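I drove out to Edville in August to talk rules with the woman who looks after bench safety for a small robotics workshop there, and I ended up staying until she had to lock up! She'd rather not have her name on a web page, so she's just "she" from here on.

First I asked where the rules came from. "Complaints," she said, and laughed. The first version ran to one page and said things like be careful. The one they use now, which everyone calls the Larska sheet (after the street, nothing fancier), tells you what has to be true before a small arm gets power.

"Cables first," she told me. "Before you run anything, you move the arm by hand through its whole reach and watch the cables. If one catches, you stop and route it again." She's strict about that one, even for a wiping job with a sponge, which I'd have guessed was about as harmless as it gets.
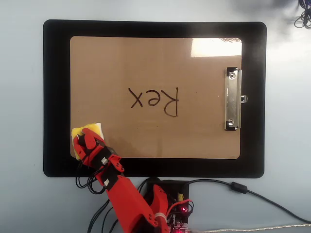
I wondered if people push back on doing all this for little arms. "Oh, constantly!" They say it's a toy, it can't hurt you. Her answer is that a finger in a gripper is still a finger, and that somebody trained on sloppy benches carries the habit over to the big machines at a place like Albers.

The log is her other big thing. Every run gets a line, good or bad, with the speed setting and who had a hand on the switch. They're up to 1049 lines (she checked for me), and 95 of those are stops. "I like the stops," she said. "I read those over lunch."

Next she wants to cut the sheet back down to one page. She's been trying since spring and keeps adding to it.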